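Skernport Forums > Interiors and Fittings > Tables and Worktops

Oval table against a landing wall: top finish and position

tidewrack
18 April 2018
We have put a white oval table on the upper landing at Kosham, beside the stair rail where the corridor starts. It is meant as a touch-up station: small items kept on top, no drawers. The long wall is plain white with a brown wooden base strip. I have two questions. Is an oval the right shape against a flat wall, and is a pale top sensible under cosmetics? At present the small things sit along the back edge with a glass bottle at the end of the row.

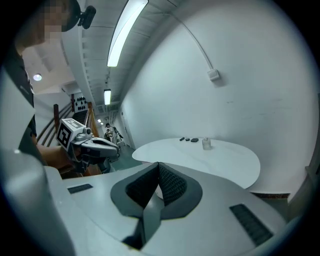
Reading time: 2 min

The walkway past the table has to stay clear at 600 mm, measured from the widest point of the oval to the rail. It does, with a little to spare. A rectangular top of the same length would put two corners into that walkway, and people come off the stairs at an angle there.

The top is a Sastent. I was sent no care sheet with it, so any advice on cleaning is welcome.

grommet_left
The oval is fine for traffic. It is poor for storage. Against a flat wall you lose the wedge at each end, and anything that rolls will find it. If the depth allows, pull the table forward and treat it as freestanding. If it does not, fit a low upstand along the back.

plumbline
Disagree on the upstand. A straight upstand on an oval top touches at one point and leaves a gap either side which collects dust and cannot be wiped. I have removed two of these for customers. Either cut the table to a flat back or leave it alone.

grommet_left
You would scribe it to the curve. Nobody is suggesting a straight batten.

plumbline
Then you have a curved upstand standing off a flat wall, and the gap has moved 20 mm backwards. Same dust.

tidewrack
The table will not be cut. Taking the upstand as undecided.

On the finish: the top has faint grey veining, which does not show from standing height on the stairs side but is clear enough from overhead. The ceiling lights are also a nuisance. They reflect as hard white patches towards the left and the middle.

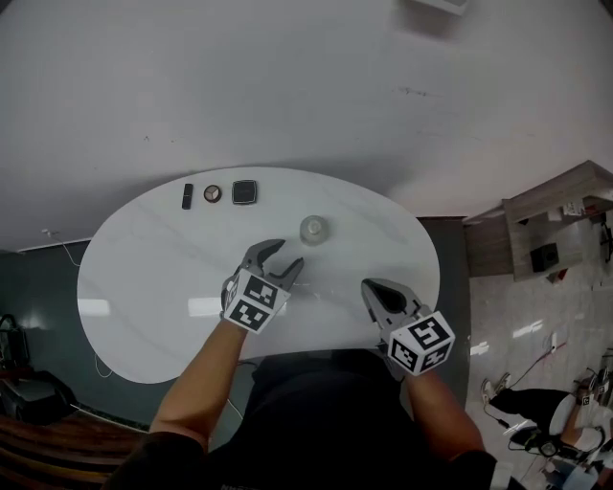

The tabletop from above, with the compact and the lidded jar.

saltbox
The glare is a matter of sheen and angle. A matt top would soften it, but matt marks more readily with anything oily, and foundation is oily. I would keep the gloss and change the lamps or fit diffusers. With a glossy surface you can at least see what you have missed when you wipe it.

For storage, a shallow tray. Compact, square case and jar go in the tray, tray goes on the table. Cleaning is then one lift. Vanags do an oval one in three sizes; the middle size takes up to 2 kg, far more than you need.

plumbline
Agree with the tray. Stand the tall thin items in a cup inside it. A lipstick on its end on a hard glossy surface goes over as soon as the table is knocked, and beside a staircase it will be knocked.

grommet_left
A tray on a table is an upstand with extra steps.

saltbox
It can be lifted and washed. Yours is glued down.

tidewrack
Tray it is, middle size. I will leave the table where it stands and look at diffusers in May. Still nothing on what to clean the top with.

saltbox
Warm water, a drop of washing-up liquid, soft cloth, dry it straight after. No vinegar until you know whether that veining is printed or stone.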